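Short Fiction / Work & Machines
2 November 2021 - by Abla Farah

THE RULE ABOUT THE CLOTH

Station 4, Erkunthorpe, second shift. Ilse Haberkorn had the rulebook open on her knee and one boot off.

Rule 3. Both grippers in hand before the count starts. Rule 3a, someone's pencil - both means both.

She'd written most of it herself. Nights mostly, after the Clomix contract came in and the old way of doing things, which was no way, stopped being good enough. 384 demonstrations thrown out in the first batch. All that work. Hands too fast, hands too slow, one man humming so hard his wrists shook.

So, rules. Jaws face the tray. Elbows off the table. Nothing in the cells but the piece you're moving. Start again if you sneeze.

The new operator was quiet, at least. Navy sleeves, thin bracelet. Should've made her take the bracelet off, was there a rule? There was not. Ilse made a note. Crumpled yellow scrap in the corner cell, the rest of the tray clear, a gripper either side of it. Good. Wait for the count.
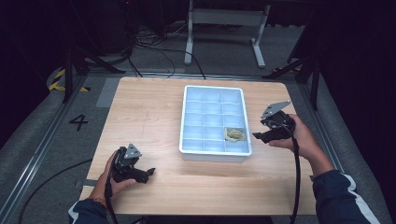

Babić wanted to know who the rules were for, the machine or the people, because the machine would learn whatever it was shown and the people were already tired.

"For the file," Ilse said.

"The file doesn't care."

"Grondusitz cares. Grondusitz pays by the clean take." She put her boot back on. Wrong foot, nearly. "1,199 clean takes by the end of November. You want to do them sloppy and do them twice?"

He didn't answer. Went off to find coffee. The coffee was terible and he knew it.

She turned to the back pages, the care section, the part everyone skipped. Check the fingertips each shift. Check the padding for lift at the seams. If the cover frays, log it, don't pick at it. She had picked at it. Everybody picked at it. You sat there between takes and your thumb just went.

Rule 9, then. Open the jaws wide over bare wood and look. Really look, both sides, before you touch a thing.
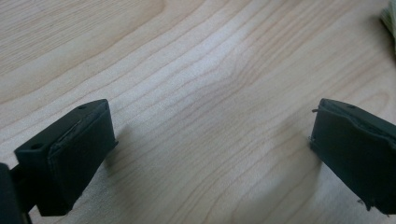 Logging it meant a form and the form meant stopping. Stopping meant 2 hours, maybe the whole shift, while somebody upstairs decided what worn was. There was no line for worn. She'd left it blank in the spring meaning to come back to it.

She uncapped the pen. Crossed out "as needed." Wrote: if you have to ask, stop.

Then she sat and looked at that for a bit. It would cost them the week.

"Hold the count," she said.

The operator looked up. "Did I do somthing?"

"No. Put them down. Gently - and write the time."

3 comments | Share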